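Filed under: Days Out / Open Doors

The Ploltis textile works in Gevley opened to the public on Sunday, and we got there a little after 10 in the morning. The line was already out to the parking lot. A woman at the gate told us they had printed 900 tickets and expected to use them all.

The tour starts in the weaving hall, which was shut down for the day, and goes on through dyeing and cutting. Cleaning cloths are most of the business now — yellow, orange and blue, sold in mixed packs under the Strand name. The last room is where the tour ends.

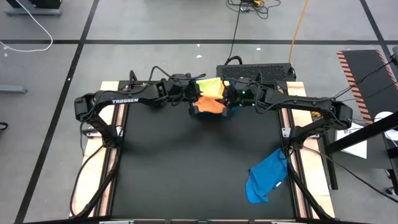 We stayed in there almost 34 minutes, longer than anywhere else. A sign by the door said the plant ships 2,008 cartons a month, most of them to the warehouse in Besstead. Visitors could feel samples at a side counter. The ribbed ones have more grip than the flat weave, and they are harder to fold square — the ribs pull the corners out of line. I bought a pack of the orange at the shop on the way out.

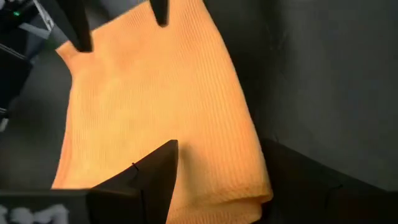

Besstead Reader wrote in to say the ribbed cloths soften after a few washes and then fold much better, but should be kept out of the dryer. Parking is free. The bus from Besstead is number 63 and stops at the gate.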